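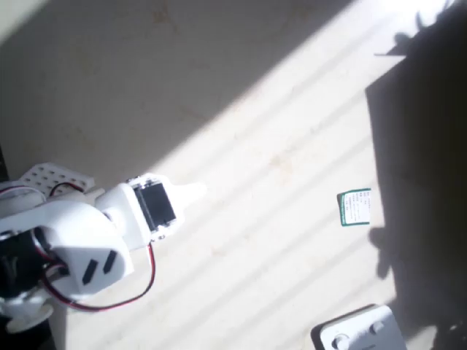 The Konevdale workshop has revised its maintenance schedule for the tabletop arm used in the Previtz cell. Servo leads will be inspected every Wednesday, before the cell is powered on. Staff should pay particular attention to the red-and-black wire that loops across the table to the servo at the gripper end, and check its connector for strain. The screws or fittings on the white bracket are to be tightened by hand. Questions may be directed to Ezekiel Park.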